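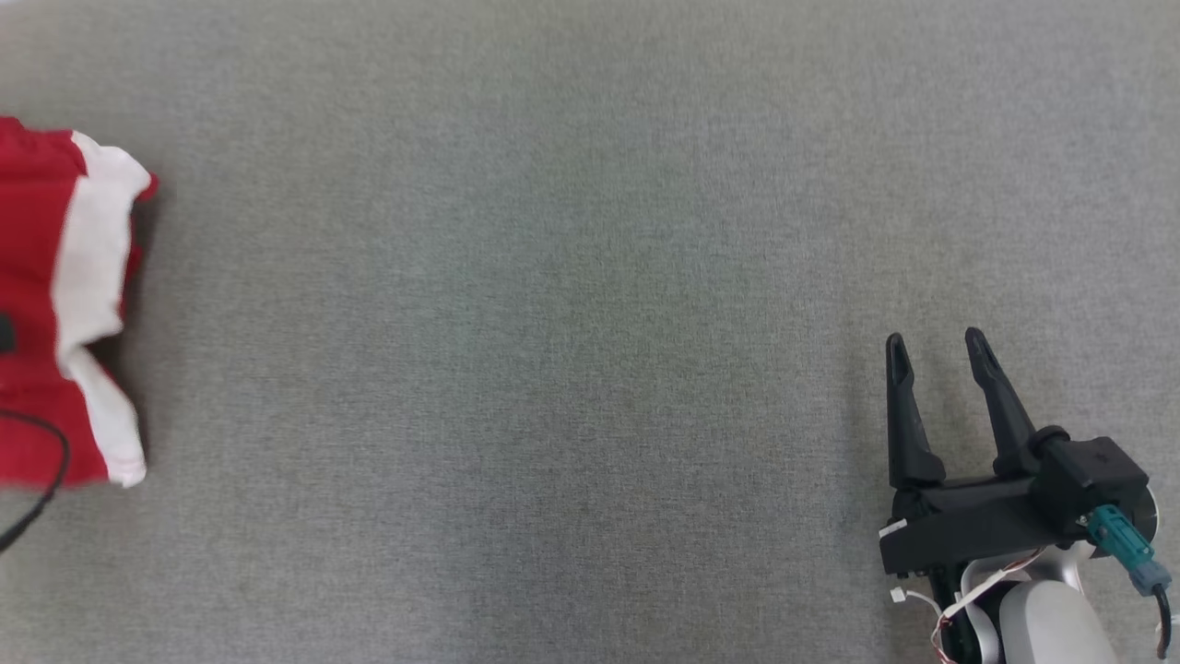

**Call for participants: teach a robot arm to handle cloth**

We're looking for people to spend an afternoon with us in April, steering a robot arm by hand and helping us find out how much practice it really needs before it can fold on its own.

Some background first. Last year our group at Huton collected 2,000 demonstrations of simple cloth tasks: pick up a corner, flatten a heap, fold in half. We trained a policy on all of them and it did well. Then Ognjen Grgić had the idea of training on only the demonstrations where the operator hesitated, backed up or tried a second grip. There were 937 of those, and the policy trained on them recovered from bad grasps more often than the one trained on everything. We were thrilled (and a bit suspicious, so we ran it again and got the same thing).

The trouble is that nearly all of those demonstrations came from people in our own lab, who have been doing this for years. We want to know if the result holds when the operators are new to it. That's where you come in!

**What you'll do**

You'll get a short lesson on the hand controller, then practice for as long as you like. After that you'll work through a set of cloth tasks using a two-finger gripper. The cloths vary in size, color and stiffness, and some of them are a real pain to pick up. Fumbling is fine – for this study the fumbles are the part we most want to record.

Each session lasts three hours with breaks, and there's tea, coffee and decent sandwiches. We record the arm's movements, the controller input and the view from a camera above the workspace. We don't record your voice or your face.

**Who can take part**

- Adults 18 and over
- Comfortable sitting and using both hands for up to 20 minutes at a stretch
- No experience with robots (if you've driven an arm before, write to us anyway, as we need a small comparison group of 8)
- Able to follow spoken instructions in English

You don't need to be good at folding laundry. Left-handed people are very welcome – we had far too few last time.

**Where and when**

Sessions run at the Josness building, second floor, starting at 9:30 a.m. or 1:30 p.m. The elevator works and the room is step-free. You'll be paid for your time at the end of the session, and we cover local bus and train fares if you bring the ticket.

**What happens to the data**

Your recordings are stored under a number, without your name. They'll be added to the Modesik set, which we plan to release to other research groups along with the training code. You can ask us to remove your recordings any time before the release.

**How to sign up**

Send a short note to Ognjen Grgić at the Huton front desk with "cloth study" in the subject line. Tell us which start time suits you and which hand you write with. We have 196 places and will reply to everyone, including those on the waiting list.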